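The Linen Basket, Briefly

The linen closet at Trivoscombe has 8 shelves and no system. This page is about the one part of it that behaves, a brown wicker basket with handles at the short ends and a little white label plate on the far wall. Posted 30th March.

1. Lavender goes in

One cloth on its way, one waiting its turn on the table. Folding was discussed.
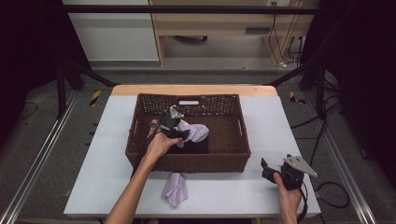
2. The peak

Pick up a soft cloth by the middle and you get a small purple mountain.

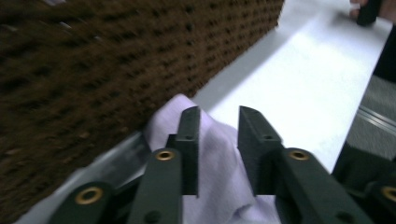 I used to fold in thirds. Then came December, with a houseful of guests, and my standards have stayed where they fell.

3. Over the rim

Terry has opinions about staying inside a basket. Some of it always prefers the edge.
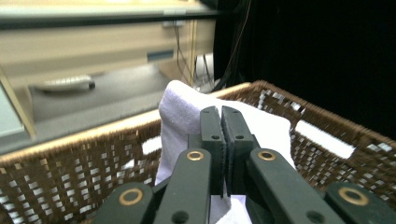 The cure is a bigger basket or fewer towels, and I've priced the first and refused the second.

4. Weave, close up

Dark brown, bumpy, and very good at holding on to lint.

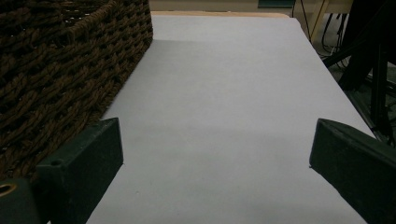

A dry paintbrush gets most of it out. The rest lives there now.

Recent galleries
The Prirndale Button Jar
Zaleck Street Porches
Maldonado Kitchen, Before Paint
300 Clothespins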